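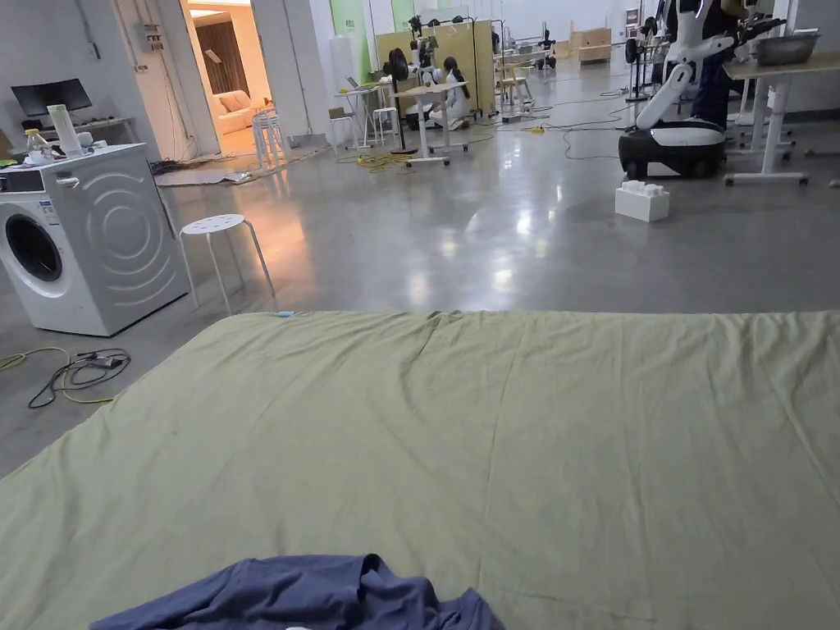
The laundry area, with the green sheet on the floor and the washing machine on the left.

Visiting a robot open day with a class, what should I know before?

Posted by Liepiņa_teach, 9/30/21

Good evening to all. I teach technology to pupils of 13 and 14 years, and I have received an invitation for an open day at the Sallstead robot workshop. They show there household work: laundry, tables, small objects. I have been to one trade fair before, but it was only videos and brochures, and the pupils were bored after 20 minutes.

The photo I took from their invitation page. I would like to know from people who went already:

Is it possible to see well when you are a group? The room looks rather full to me.
Do the robots do the work by themselves, or is a person controlling them?
Is there something the pupils can try with their own hands?

The coach for our school must be ordered early, therefore I ask now. I thank you in advance for every answer. Please excuse my English, I write slowly but I check it.

Žydrūnas Ozoliņš

I visited in February with my evening course, so I can tell you how it was for us.

First, the size of the group. They accept 50 visitors in one day, but they do not let them in all together. You are divided at the door and each part gets its own time. Please ask for the first time of the morning. In the afternoon the staff were tired and the explanations became shorter.

About seeing well: the laundry part is done low, on a sheet on the floor, as in your photo with the dark blue garment. If your pupils stand in two rows, the second row sees only backs. We asked ours to sit down in front, and then it was good. For the robot arm on the white table it is easier, you can stand on three sides of it. Do tell the pupils to look where they put their feet, as there are cables on the floor between the tables.

Now your second point. When we were there, it was both. For the garments, a person guided the arm and the movements were recorded. The woman who explained it to us said they needed 1,000 recordings of one kind of shirt before they were content, and for towels 2,000. Afterwards they let the arm try alone. It picked up the shirt, lost it, picked it up again. My students liked this part most, and I also. I would advise you to prepare the class for slow work. It is very different from films.

For trying by hand: yes, but only one station, and each person has a short turn. You must write in the booking form that you wish it. I forgot and they were kind, but we had to wait.

One more small matter. The robot on wheels was not driven during our visit, it stood in its place and they answered questions next to it. Perhaps this is changed now. I would write to them and ask, if your pupils expect to see it moving.

Favier

Went last year. It's fine. Bring sandwiches, there is no canteen and the nearest shop is a long walk. Coach can't turn in the yard so get the driver to stop on the road.

Ikex

I did not visit Sallstead but a similar place, so take my answer with care. What helped us was a task on paper. Each pupil had to choose one thing a robot did and write down which steps a person would do without thinking, for example finding the sleeve of a shirt before folding it. They watched with much more patience. Also ask before you take photographs, in our case it was allowed in one room and forbidden in the other.

Comment from Liepiņa_teach

Thank you to all three. I have written to them for the first time of the morning and I mentioned the station for trying. The paper task I will use also, with your permission. @Žydrūnas, may I ask how long your whole visit was? I must tell the parents an hour for the return.

Comment from Žydrūnas Ozoliņš

Two hours with the questions at the end. With younger pupils I would plan a little more, as the turns at the station take time.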